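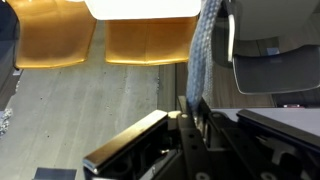 Soltov SC-8: kit de señalización y sujeción para células robotizadas

Incluye 8 bridas, 11 etiquetas y guía de buenas prácticas. Ref. 36-25. 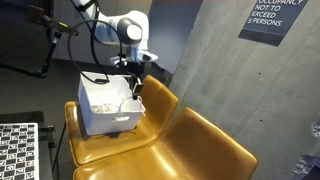 El aforo se rotula en lo alto de la pared y en mayúsculas. Un letrero de pared como «OCCUPANCY NOT TO EXCEED 5 PERSONS» limita personas, no sustituye la evaluación de riesgos. Revise los bucles de cable antes de cada turno. 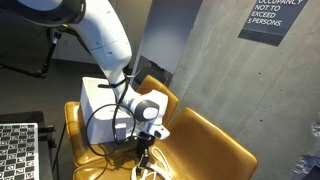 Cable negro sujeto al tramo inferior del brazo.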